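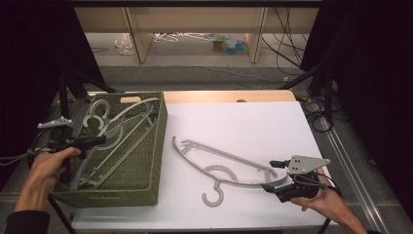

A plastic hanger is mostly empty space, and software that looks for solid objects tends to miss it. At Jidura, the control group in Clungate, the first planner aimed for the middle of each hanger and closed on air.

The current version, called Allport, looks for the bars and the hook separately, then picks a grip for each hand. It was trained on 2143 demonstrations, cut into 5 stages.

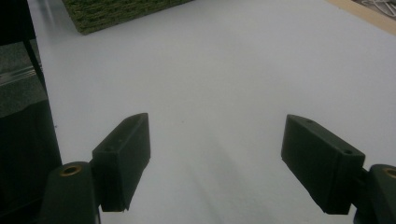

Martin Byun, contributing writer

Timing took longer. The two arms run on separate loops, and a lag of more than 300 milliseconds let one hand pull before the other had closed. A shared clock fixed most of that in October. Hangers hooked through each other are still passed over and left for a second try.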